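The Junk Drawer, Emptied

Takeout spoons. Everybody has them. Gladys Ticona had 34, plus forks, plus a fistful of knives still in their sleeves, all jammed behind the whisk in a kitchen in Bromside that measures nearly 90 square feet. On a good day.

"I kept thinking, picnic," she says. There was no picnic.

Ticona sorts other people's kitchens for a living, under the name Buditby. Her own came last. Her rule now: two baskets, out on the table, before anything goes back in the drawer. Pale one, dark one. Long and narrow so they'll sit side by side. White plastic against a black basket, you see every piece. White on white, you miss half of it.

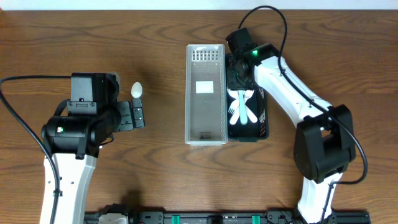 Do you need baskets made for cutlery?
Any long, narrow basket will do if it fits the drawer with the drawer shut, so measure the height too.

She learned that one the hard way. Bought a set from Zerouali, lovely things, a hair too tall. Drawer jammed at 2 in the afternoon with a client standing there. They live under her sink now, full of sponges.

Start with one kind. Spoons, say. Spoons go across to the other basket, everything else stays put till the spoons are done. Don't stop to wash. Dont stop to wonder where the lid of the blue tub went. Forks next, then knives, and the knives go fast because there are never as many as you think.
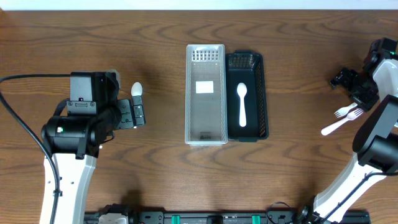
Issue 14

Teófilo Henao disagrees with nearly all of this. He runs the housewares counter at Gatex and has opinions on drawers. His main one is that plastic cutlery shouldn't be in the kitchen at all. Hall closet, with the paper plates. "You want it when people come over," he says. "When people come over you can't get near the drawer."

Fair point. Ticona has heard it before and isn't moving the spoons.

Where they do agree is slots. Holes in the sides and ends, so crumbs shake out and you can rinse the whole basket under the tap. Solid trays collect a sort of gray dust in the corners. You know the stuff.
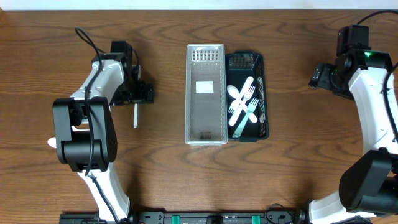

And labels, they split again. Henao wants a label on everything, front edge, capital letters. Ticona says if you can see into the basket you can read the basket. She'll leave a store sticker on the bottom for years and not notice it.

What to keep? She kept a dozen of each, gave the rest to a neighbor with a August cookout coming. The drawer took most of a morning, counting coffee. The whisk has its own hook now, next to the stove, and the cupboard under the toaster is next on the list.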